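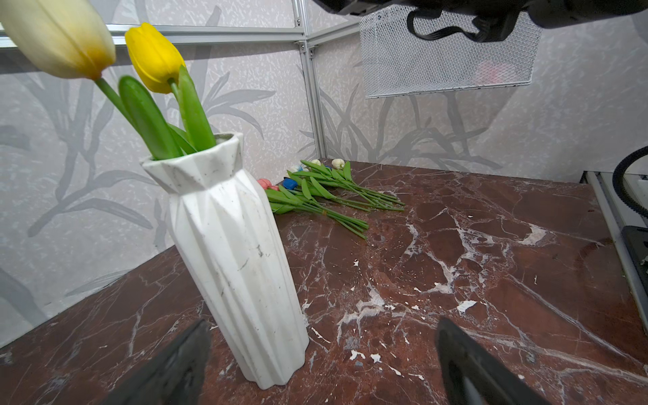 Tomdale District Council | Parks and Open Spaces Team

Spring bulb programme: lifting dates and changes for next season

25 November 2018

Tulip beds at the Kereama Street gardens and the Plondlow Road reserve will be lifted over the next fortnight, once the foliage has died back far enough for the bulbs to be graded. Both sites stay open. The path on the north side of the Kereama Street gardens will be closed between 7am and 3pm on working days.

The team planted 2,645 tulip bulbs across the two sites this year, at a depth of 15 cm in the clay beds and slightly deeper in the sandy ground at Plondlow Road. Flowering began in the last week of August in the sheltered beds, with the late varieties following in order. Yellow and cream stock held its colour longest. The red doubles opened unevenly and will not be reordered.

Losses were mostly confined to the lower terrace at Kereama Street, where 111 bulbs failed to emerge. Samples dug from that terrace showed basal rot, and drainage tests found standing water below the topsoil after moderate rain. A perforated drain will be laid along 9 metres of the terrace before any replanting. Tulips will not go back into that bed for at least three seasons; it will be sown with grasses in the meantime.

"The bulbs themselves were sound when they arrived," said parks supervisor Manaia Lockyer. "The terrace stays wet for too long, and we should have dealt with the drain first."

Lifted bulbs will be dried on racks at the depot, cleaned and sorted by circumference. Anything under 10 cm goes to the nursery rows. Larger bulbs will be stored in ventilated trays and replanted in autumn, when soil temperature at planting depth has dropped below 12 degrees. Storage temperature will be logged daily on a Hondix recorder fitted in the depot store.

Surplus bulbs will be offered to schools and community gardens in the district, in mixed colours only. Requests should be made in writing to Tane Pomare at the parks depot, giving the area to be planted and the soil type. Nearly 117 kg of bulbs is expected to be available after grading. Bulbs from the lower terrace are excluded and will be destroyed.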